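About Pernilo

Pernilo tests robot grippers, arms, wrist cameras and controllers for firms that want to know which one to buy. We don't make hardware and we don't sell it. We took our first job from a packaging firm that had three grippers in a cupboard and no idea which to fit, and the work has grown from there. There are 16 of us now, most with a background in production engineering or textiles.

What we do

A client sends us the parts on their shortlist, along with samples of whatever they need to pick up. We agree a set of tasks, run each part through the same tasks in the same order, and write up what we find. A short comparison takes two weeks. A longer one, with several arms or a change of controller halfway through, can take two months.

Soft goods make up more than half of our work. Knitwear, towels and bedding are hard on grippers: a finger that holds a carton well may slide off a hem or pull a stitch. We do a lot of the early trials with hand-held grippers, one in each hand, so that finger shapes can be compared before anyone spends time mounting them on an arm. 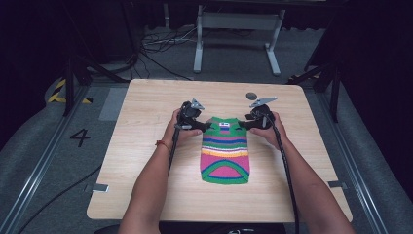
Each finger shape gets the same number of attempts at a task, and we log every attempt, including the bad ones. Last year we logged 2,543 attempts on garments alone. Clients receive the full log with the report.

Camera trials

We also compare cameras fitted close to the fingers. A view that works on a plain matt bench can struggle on grained or shiny wood, so we repeat the tests on several surfaces and under more than one lighting level. We check how much of the view the fingers take up, and whether the edge of a part can still be found when the gripper is open.

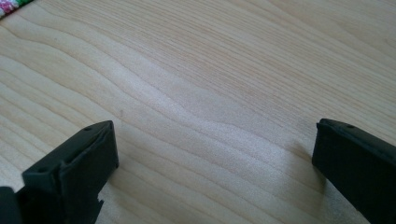

Controllers are tested last, once the gripper and camera are settled. We measure delay, how the unit behaves when a cable is pulled out, and how long it takes a new operator to set it up from the printed manual.

Where we are

Our main workshop is in Plernance, with 156 square metres of test floor and a small store. The Zunent range of test tasks, which we wrote ourselves, now has 59 entries and is revised every January. Sin, our booking and logging system, is for staff and current clients only.

Visits are by appointment, between 9.30 am and 4 pm. Please send samples ahead of your visit and label each bag with your job number.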